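Handheld capture kit, trial notes
November 2020
Posted by the bench 2 side
5 min read

Second go with the Zutness loaner kit. The sales sheet says you can collect two-handed manipulation data without owning a robot, you just strap the thing on and do the chore yourself, and the software sorts out where the grippers were from the marker cubes. We have it for 21 days and I want to know if it's worth buying before it goes back to Prekberg in its foam case. The task I picked is the jacket on the hanger. Everyone demos cups and blocks, and our customer (Magagula, the garment handling people) couldn't care less about cups.
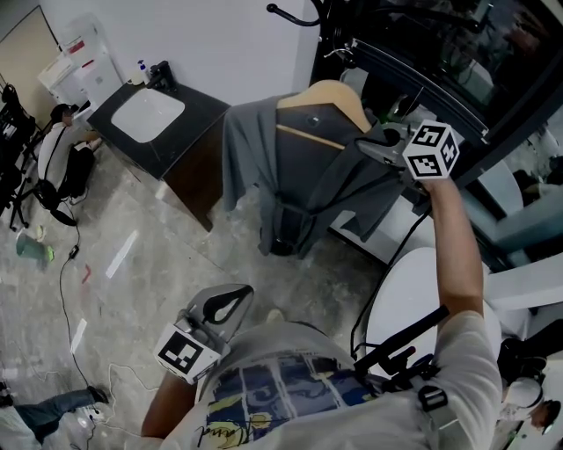

My main worry going in was the harness. The old rig we built in May gave me a sore neck in one morning, so I was ready to hate this one too, but it's pretty comfy! The strap buckle sits up at the right shoulder, where I can get at it, and the rod mount sticks out on a diagonal. I bumped the mount on a door on day one and had to redo the calibration, so if you borrow the kit, take the rod off before you go for coffee. The calibration is 11 poses and you have to hold still for each. Boring, but it passed on the first try once I stopped talking through it.

Things I tried, in no real order: pinch at the shoulder seam and let go, pinch and slide the cloth along the hanger, one hand steadying while the other pulls, both hands lifting. Shoulder pinches are easy. Sliding is where I got sloppy, and I can see it in the replays as a little wobble right before the grip closes. I don't think that's the kit. I think that's me wanting lunch.
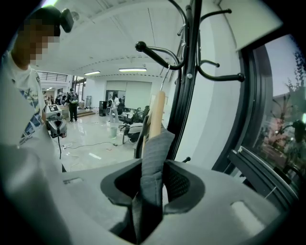
The finger pads get a thumbs up. I expected cloth to slip out all the time and it mostly stayed put, even when I tugged harder than I should have. What I don't love is the trigger spring, way too stiff for long sessions (my right forearm was toast by mid-afternoon). Zutness sells a softer one as a spare part and I'm going to ask if they'll throw it in. The other gripe is the export. It writes its own format, and you need their converter, and the converter wants a license file tied to one laptop. I lost most of an hour to that. If we buy, I want a floating license in writing.
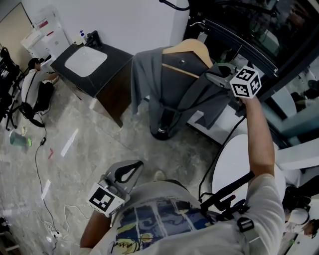 On tracking, I'm happier than I thought I'd be. Dropouts showed up mainly when I crossed my wrists or turned a cube away from the camera, and the viewer flags those in orange so you can toss the take right there. I'd rather have a few clean takes than a big pile of junk. I still need to check drift on the long recordings, the ones over 2 minutes, and I haven't touched the left/right time sync yet.

Price is 1,100 a month to rent, with the converter included. Kultoneck has something similar for less, but their grippers are parallel jaw only and I don't see those doing sleeves.

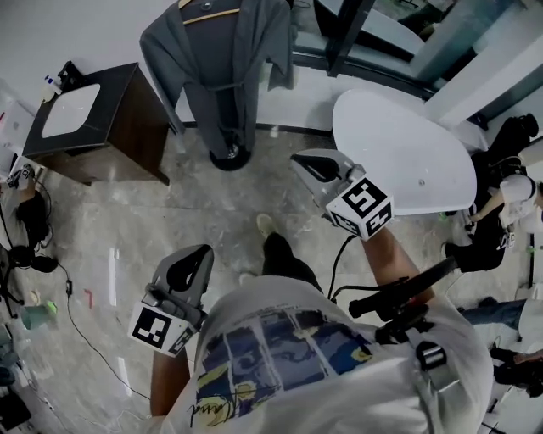 A gripper in each hand, jacket on the rack, between takes or close to it.

To do before it goes back:
- drift check on the long takes
- time sync, left vs right
- same task with a thicker coat, if somebody will lend me one
- email Zutness re: spring and license
- put the spare buckle back in the case, it's in my desk drawer

Leaning yes on the rental, no on buying until the export is sorted. Charging the batteries overnight, more tomorrow.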